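Tipoki Countertop Water Filter: Owner's Guide

Section 4. Setting up, first fill and changing the cartridge

Read this section once before you start. You will then ignore it and come back at step 6, like everybody else, but at least the cartridge will be the right way up.

What should be in the box

Upper tank with lid
Lower tank with tap hole
Tap, two rubber washers and one plastic nut
Prostik cartridge, sealed in its bag
Spare washer, taped inside the lid

If the spare washer is missing, look on the floor. If it is not on the floor, write to Jindeck with the number printed on the base of the lower tank.

4.1 Fitting the tap

1. Wash both tanks in warm water with a drop of washing-up liquid. Rinse until you stop seeing bubbles, then rinse again.

2. Put one washer on the tap and push the tap through the hole from the outside.

3. Put the second washer on from the inside, followed by the nut. Flat side of the nut towards the washer.

4. Tighten by hand.

Caution: By hand means by hand. The nut is plastic and so is the thread. Pliers will give you one very satisfying quarter turn and then a new tap to buy.

5. Pour a cup of water into the lower tank and leave it standing on a dry tea towel for 10 minutes. If the towel is damp under the tap, take the nut off, seat the washers properly and try again.

4.2 Preparing the cartridge

6. Take the Prostik cartridge out of its bag. Yes, all of the bag. There is a thin inner sleeve as well, and it is clear, and people do leave it on.

7. Stand the cartridge upright in a bowl of cold water until it stops fizzing. A little black dust in the bowl is carbon and is quite normal.

8. Push the stem through the hole in the floor of the upper tank and turn it clockwise until it clicks. There is only one click. Waiting for a second one is how stems get broken.

4.3 First fill

9. Set the upper tank on the lower tank, fill it to the line and put the lid on.

10. Let it drain through. The first fill is slow. Go and do something else.

11. Throw away the first 2 tankfuls, or give them to the houseplants, who have never complained.

Note: Do not use hot water at any point. It softens the seal, and a soft seal lets water wander round the cartridge instead of through it. You would then own a rather expensive bucket.

4.4 Where to put it

Choose a level surface that can take the weight of two full tanks. Keep it out of direct sun, which encourages green things to grow, and away from the hob. Leave enough room under the tap for whatever you mean to fill. Tall bottles need more space than you think, and the Ondudex stand (sold separately, naturally) raises the tap enough for most of them.

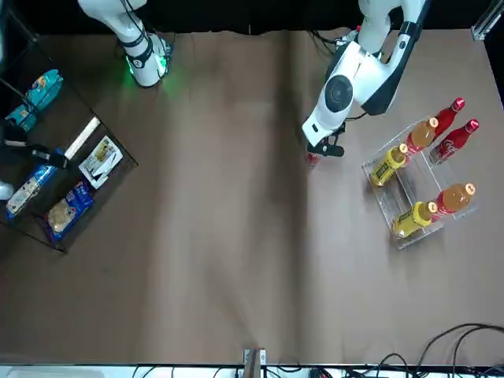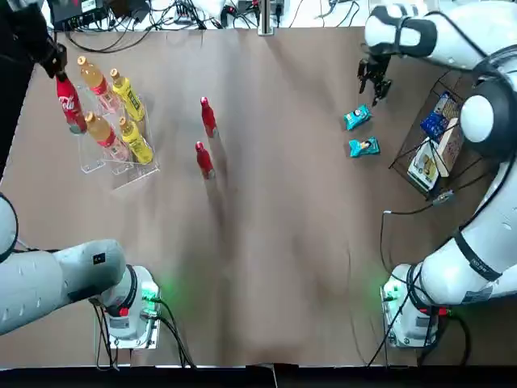
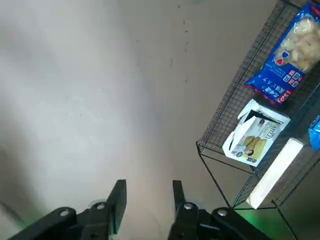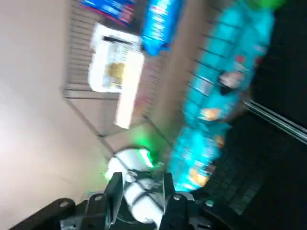

4.5 When to change the cartridge

A cartridge is good for 3,000 litres. The dial on the lid counts fills for you, provided you remember to click it round each time. If you have lost track, change the cartridge and start again with a clear conscience.

12. Let the upper tank run empty.

13. Turn the old cartridge anticlockwise and lift it out. It will drip. Have a bowl ready.

14. Wipe the floor of the upper tank with a clean, damp cloth — no bleach, no scouring pads.

15. Fit the new cartridge as in steps 6 to 8, then set the dial back to nought.

4.6 If the water slows to a trickle

Check that the lid is not jammed down on one side. A tight lid stops air getting in, and no air means no flow. If the lid is fine, take the cartridge out and rinse it under the cold tap, rubbing the outside gently with your thumb. A cartridge that is still slow after that has done its work and should be changed, whatever the dial says.

If water comes out of the tap but also out of everywhere else, go back to step 4.

Guide last revised 06/04/2022. Spare washers are part 1777, listed in Section 7 with the other small things that roll under fridges.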